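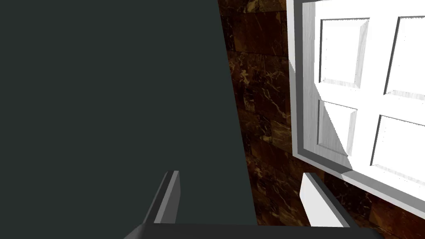 Section 4. Placing an obituary with the Andetti notice form

In this section we explain how the family, or a funeral home acting for the family, enters a death notice into Andetti and sends it to the newspaper. Please have the full name, the dates and the service details ready before you start. The form also asks for one background for the memorial page. For the background, a calm stone surface works well, for example brown marble tiles with thin veins of tan and gold, and the name stays easy to read if you choose white letters. The background is optional and can be changed later.

4.1 Entering the text

1. Sign in and choose New Notice. If you work for more than one funeral home, check that the correct one is shown at the top.

2. Enter the full name of the deceased. Put the maiden name in the separate field. The system adds the parentheses itself, so do not type them.

3. Enter the date of birth and the date of death. The age is calculated from these two dates and cannot be typed by hand.

4. Enter the family members. Use one line for each person and select "survived by" or "preceded in death by" for every line. For a married couple, put the spouse's first name in the small field next to the name.

5. Write the life story in the large text box. The limit is 1,549 characters, including spaces. Work, church, military service and hobbies all belong in this box.

Note: The counter under the box turns red when 20 characters are left. Text over the limit is not saved.
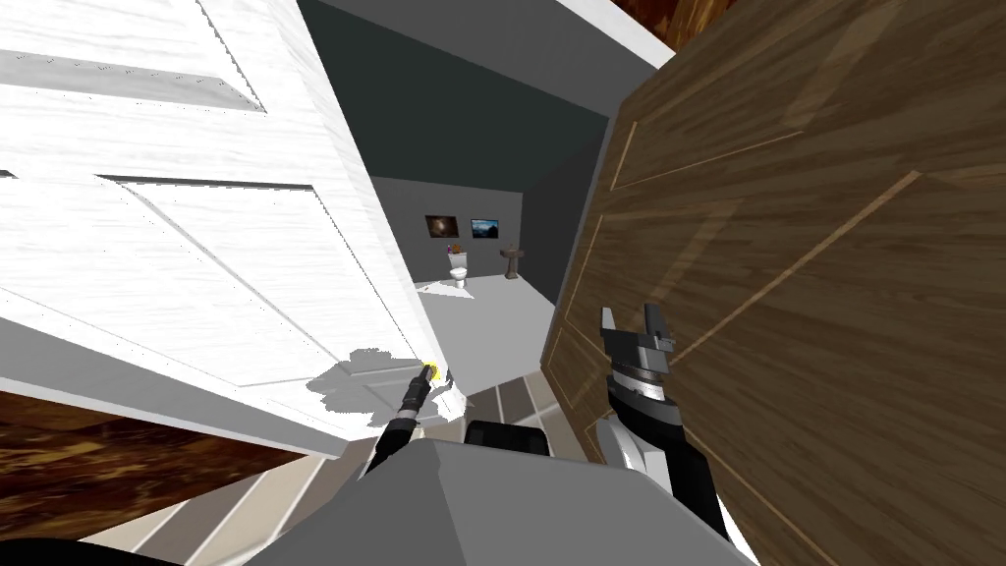 6. Enter the visitation and the funeral service as two separate events, even when they are held in the same building. Each event needs a start time and an address. If the burial is private, check the box "Private burial" and leave the address empty.

7. Choose where memorial gifts should be sent. You can name up to two organizations.

Caution: Do not enter the home address of the deceased or of the family. Notices are public, and the house may stand empty during the service.

4.2 Proof and approval

1. Press Make Proof. The proof opens in a new window and a copy goes to the e-mail address of the family contact.

2. Read every name aloud, slowly, together with one relative if possible. Most corrections we receive concern the spelling of grandchildren's names.

3. Check accents and special letters. A name such as Boglárka Borbély must look the same in the proof as in the form. If a letter is replaced by a square, change the typeface from Marchand to Pridetti and make the proof again. 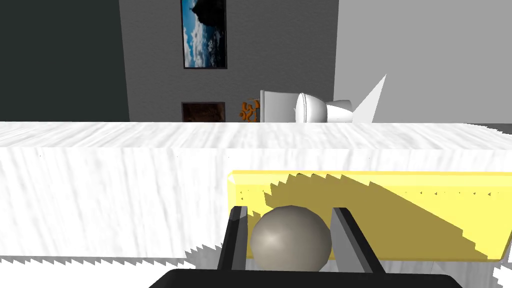
4. Press Approve. The notice is now locked and has a number. Write this number down, for the newspaper will ask for it if you call.

Note: The Pakstead edition closes at 3:00 P.M. for the next day's paper. Notices approved after this hour are printed one day later. The online page is not affected.

4.3 If something is wrong after approval

Error 137 means that the date of death is earlier than the date of birth. Open the notice, correct the year and approve it again.

For any other mistake, choose Request Correction and describe the change in 200 characters or less. Do not create a second notice for the same person.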